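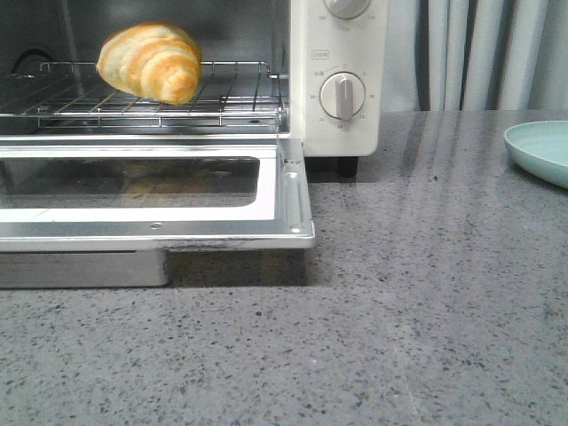 Getting Supermarket Bakery and Freezer Food to Behave at Home

7 September 2022

The grocery store is very good at selling you things at their peak. The in-store bakery smells like a movie about France, the freezer case glows, and the deli counter hands you something crisp in a paper bag. Then you drive home. What follows is what I have learned from many years of buying too much of it.

Leave the bag open in the car

Anything sold warm goes soft in a closed bag. Rolls, rotisserie chicken, those potato wedges you swore you weren't going to buy. Unroll the top before you start the engine. Your car will smell like potato wedges until Thanksgiving, and you will have to make your peace with that.

Bread: counter or freezer, never the fridge

The refrigerator stales bread faster than the counter does. A crusty loaf keeps two days cut side down on a board. Past that, slice it, bag it, and freeze it. Soft sandwich bread will last longer, partly on account of an ingredient list the length of a lease.

If you freeze a whole loaf, you will need a whole loaf's worth of patience later. Slice first. I have gone at a frozen boule with a serrated knife and I don't recommend it to anyone fond of their fingers.

Reviving day-old pastry

The markdown rack by the registers is the best deal in the building if you own any kind of small oven. Set it to 300 degrees, give it time to preheat, and put plain pastry in for four or five minutes. Anything with icing should be warmed bare and iced again afterward, or skipped. Filled pastry takes longer than you think in the middle and less than you think on the outside, so go lower and wait.

Do not microwave a pastry. You get ten seconds of softness and then a dog toy.

Rolls that have gone hard

Run the roll under the tap for a second – yes, really – and put it straight into a 350 degree oven for six minutes or so. The crust dries out and the inside steams. It works once. By the second time you are making croutons, and you may as well cut them up and add oil.

Frozen appetizers

The box says to arrange in a single layer. The box is right, annoyingly. Crowded pieces steam each other and come out limp. The Fliris spinach puffs my store carries come 16 to a box, and my small pan holds half that many with decent space between them, so I do two rounds. The first round is gone before the second is ready, so the timing takes care of itself.

Cooking times on packages assume a full-size oven. A countertop model has its heating elements a lot closer to the food. Start checking a few minutes early, and drop the temperature 25 degrees if the tops are getting dark ahead of the middles.

Frozen fruit

Frost inside the bag means it thawed somewhere along the line and froze again. Give the bag a shake at the store. Loose and rattling is good. One solid brick should go back, ideally without the lady next to you watching you shake fruit.

For muffins, use the fruit frozen and toss it in a spoonful of flour. For pie, thaw it in a strainer over a bowl and save the juice.

Butter

I stock up when it's on sale and freeze it in the original box. Wrap the box in a freezer bag too. Butter picks up smells, and I once made shortbread with a distinct note of fish stick.

Tillgate has started selling an 800 gram tub of cultured butter at my store, and I like it a lot, but it doesn't have tablespoon lines on it. Weigh it. A stick is 113 grams.

Crumbs

Empty the crumb tray. I know you think you did. Old crumbs smoke, and the smoke flavors whatever is in there. Unplug the oven, let it cool completely, slide the tray out, and wash it with dish soap. If there's baked-on cheese, cover it with a paste of baking soda and water overnight. My old Vollance tray had a patch of August pizza on it that needed two nights and some language.

Keep water and spray cleaners off the heating elements. Wipe the glass with a damp cloth and call it clean.

Labels

Write the date on everything that goes in the freezer. A strip of Saarinen freezer tape is fine, and so is masking tape if you wrap it all the way around. "Soup" is not a label. I have a container in there marked "good one" and I have no idea what it is – we're having it Saturday or we're moving.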